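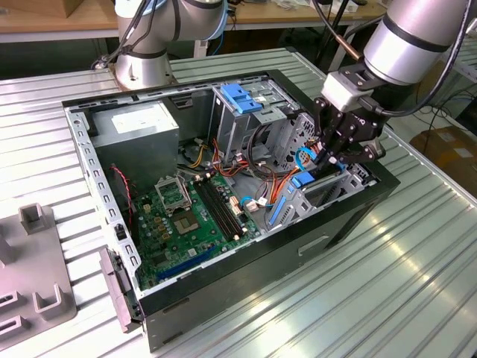

怎样判断一道拆机工序能不能交给机械臂

回收旧台式机的车间常问同一个问题:拆主机这种活,机器现在能干了吗?答案要按工序分开看。同一台主机里,有的步骤机械臂已经做得可以,有的步骤还得靠人。本文给出一套在自己车间里就能做的评估办法,不需要先买设备,准备几台待拆的旧机、一块秒表和一张表格就够了。

适用范围:塔式台式机,侧板已由人工拆下,机箱平放,内部朝上。笔记本和一体机的结构差别太大,不在此列。

开始之前

断开电源线,放置一段时间再动手。电源盒不拆开,整件取出,整件送下一站。操作人员戴防割手套,机箱内框的冲压边缘很容易划手。如果现场已有机械臂,评估期间人手不得进入其工作范围,急停按钮要放在够得着的地方。

第一步:把工序写细

“拆主机”不是一道工序。请把它写到每个动作只有一个对象为止,例如:

拔下主板供电插头
拔下SATA数据线
松开硬盘架卡扣
抽出硬盘
抬起处理器压杆,取出处理器
拨开内存卡扣,拔出内存
拆下电源固定螺丝,取出电源
拆下主板螺丝,取出主板

写完后找一位熟练工照着做一遍,你在旁边看。他多做的动作都补进表里。多数人第一次写都会漏掉“把线拨开”。这个动作工人做得很快,自己也不觉得算一步,可是对机械臂来说,它往往是整张表里最难的一项。

第二步:给每个动作打分

每个动作按下面三项打分,每项0到2分,分数越高越适合机器。

位置是否固定。对象每次都在同一处,2分;换一个型号位置就变,但看得见,1分;被别的东西盖住,0分。

对象是否会变形。硬盘、电源盒这类硬件,2分;一端固定的插头,1分;成束的软线,0分。

出错的代价。掉了再捡就行,2分;会弄坏本件,1分;会弄坏旁边的件或者伤到电池之类的危险件,0分。

总分在5分以上的,可以列为机器候选;3分或4分的,先做试验再说;2分以下的,留给人。任何一项得0分时,即使总分够,也要单独注明原因。

举两个例子。从已经松开的架子里抽硬盘,位置大致固定,得1分;硬盘不变形,2分;掉落的话,如果还要转卖就算弄坏本件,得1分,合计4分,进试验组。如果硬盘一律送粉碎,最后一项改为2分,合计5分,直接进候选组。同一个动作,下游去向不同,结论就不同,所以打分时要把去向写在备注里。

拔主板供电插头,位置随型号变,1分;插头连着线束,1分;用力不当会带起主板或者扯坏插座,如果主板要留用,0分。合计2分,留给人做。

第三步:做夹持试验

对试验组的每个动作,先不用机器,让人模拟一遍。办法是给操作员一把长柄夹钳,只许用一只手,手腕尽量少转,眼睛只看固定摄像头传到屏幕上的画面。这样做出来的结果和机械臂不会完全一样,但是能很快暴露问题:夹口放不进去、视线被线挡住、一拉整个机箱跟着走。

机箱跟着走这一条出现得最多。解决办法是做定位夹具,把机箱的两条边顶住。夹具要能适应不同宽度,用可移动的挡块,不要按单一型号开模。

需要一边扶一边拔的动作,单臂基本做不成,请在表里标“双手”。双臂工作站可以做其中一部分,不过两只手臂在机箱里要避让,节拍会明显变慢,报价时应让供应商按实际节拍算。

第四步:选夹爪

两指平行夹爪结实、便宜,适合抽硬盘和提电源。多指夹爪能抓的形状多,缺点是体积大,硬盘架旁边那点空隙常常伸不进去。我们的经验是先量空隙,再看样本。把机箱里每个目标件四周的最小间距记下来,取最小的那个数去问供应商,比让对方演示更有用。

吸盘可以用于表面平整的件,但旧机器里灰多,吸之前要吹一遍,吸盘也要勤换。

第五步:连续试二十一台,不挑机器

供应商演示时通常会用干净、同型号的样机。请从待拆堆里按顺序取21台,不许换。记录三个数:一次成功的台数,需要人介入的台数,损坏的台数。介入一次要花多久也要记,因为人走过去、等机器停稳、处理完再复位,往往比他自己动手拆还慢。

我们八月试的那一轮,抽硬盘这道工序的成绩比较好,拨线那道则全部退回人工。负责记录的古文·埃尔德姆(Güven Erdem)在表上加了一列“卡在哪里”,后来这一列用处最大,建议照做。

第六步:算账

只算机器替下来的那几道工序,不要拿整台拆解时间去比。再把这几项加进去:上料和摆正机箱的人工、夹具的制作和修改、介入时间、损坏件的损失。如果替下来的工时还不到整台的一半,而上料仍需专人,一般不划算,除非夜里也能开。

常见问题

拧螺丝能交给机器吗?
可以试,但旧机器的螺丝会滑丝、生锈,也有前任机主换过规格的。视觉找螺丝孔问题不大,麻烦在于起不出来时怎么办。要给机器规定一个放弃条件,比如连续试3次不成就跳过并报警。

剪线代替拔插头行不行?
主板和电源都按废料走的话,可以剪,难度低很多。剪之前确认断电,剪下的线头要有地方落,散在机箱里会卡住后面的动作。

那么家里的活呢,比如收拾桌面、叠衣服?
同一张打分表也能用。叠衣服在“变形”一项得0分,把杯子放进固定的架子得分就高。家里和车间的区别是没有夹具,物品每天换位置,第一项普遍偏低。

多久重评一次?
换夹爪、换供应商或者来料型号有较大变化时重评,平时不用动。旧表留着,下次只改变化的那几行。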